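Storing plastic hangers: basket or rail?
Laundry & Linen board, page 1 of 2

toom_29
I have one rectangular woven basket and more grey plastic hangers than rail. Stored flat, the long bar is the limiting dimension. Is there a better arrangement than laying them across the top? Hanger on the basket, then hanger on the table:

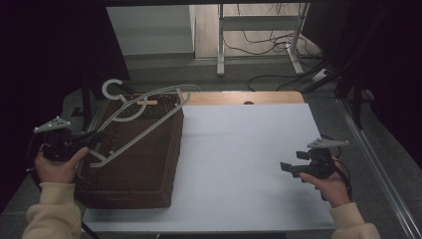
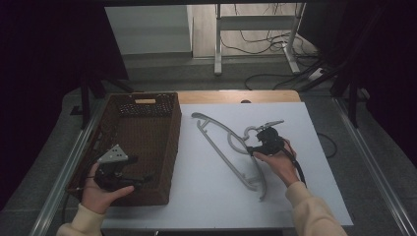
The basket lives on a shelf with 7 cm of clearance over the rim, so anything proud of it fouls the shelf above. Buying a second rail is possible but I would sooner not.

Privport
Stand them on end, hooks up, all facing the same way. They nest at the shoulders and you lift one out by the hook. I keep 20 like that in a plastic crate.

toom_29
Hooks up needs far more than 7 cm.

Privport
Then lower the shelf.

talus1112
Disagree with Privport. On end they splay once you take a few out, and the hooks catch in any open weave. Flat, with hooks alternating left and right, is slower to load but stable. Line the basket with an old pillowcase first.

Privport
Mine don't splay. Crate sides are smooth, I'll grant you that.

Udcombe
Alternating hooks works for identical hangers only. Mixed widths will rock. Measure the bar against the inside diagonal of the basket, corner to corner at the base, before choosing either method.

toom_29
Will measure on Thursday and post the diagonal.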